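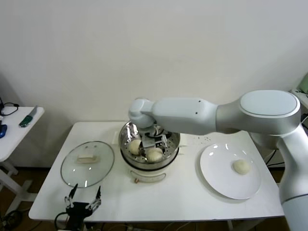
Why does the planner need to know when a grasp has ended?
The planner selects the next motion from the last state it trusts. If a grasp is reported as complete too early, every later step is computed from a false position of the object, and the arm will carry out a correct plan for the wrong situation.

This post continues my notes on the task software used in our steamed bun exercise. The July entry covered calibration of the head camera. The present entry concerns the grasp monitor, the small program that decides whether the gripper is holding something, and the changes made to it following a review by Chaimae Radwan.

The original monitor used a single rule. When the fingers stopped closing before reaching their fully closed position, the grasp was declared a success. The rule performs well with rigid objects. A bun is soft, however, and the fingers continue to move slowly after first contact. In the logs, the old monitor waited up to 900 milliseconds before reaching a decision, and in several trials it reached the wrong one. Brahim Younis had noted this behavior earlier in our issue tracker, under the title "gripper indecisive," and I should have given the ticket more attention at that time.

The revised monitor considers two signals together. The first is finger speed, averaged over 18 control cycles. The second is motor current, compared with a baseline recorded while the fingers close on air. The baseline is measured again at the start of each session, as it drifts when the gripper has been idle.

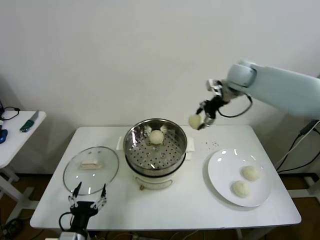
A second change concerns the order in which buns are selected. The earlier planner chose the detection with the highest confidence score. This produced frequent changes of mind, as two buns of similar appearance would exchange first place from one camera update to the next. The planner now commits to a target once the approach has begun and releases it only if the detection is lost for 40 consecutive updates. Tín Đặng proposed a more refined scheme based on reachability, and it remains on a branch named Meireles until we have time to test it properly.

The wrist camera is used for the final part of the approach. Its view of the steamer is partial and changes quickly, so the perception node does not attempt to fit the whole pot. It follows the rim where the rim is visible and otherwise relies on the estimate from the head camera. Metal rims remain difficult. Reflections are sometimes accepted as edges, and the present filter removes many of them at the cost of some true ones.
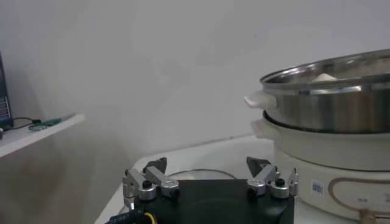

Wrist camera view, with the steamer at right.

The regression set for these changes contains 355 recorded grasps, all labeled by hand by Doaa Nasr. Replay is run before every merge. The labels distinguish a firm hold, a slipping hold and a miss, and the monitor still confuses the first two more often than I would like. The next entry will address the release motion over the plate, where the lowering speed is at present a fixed constant in the configuration file.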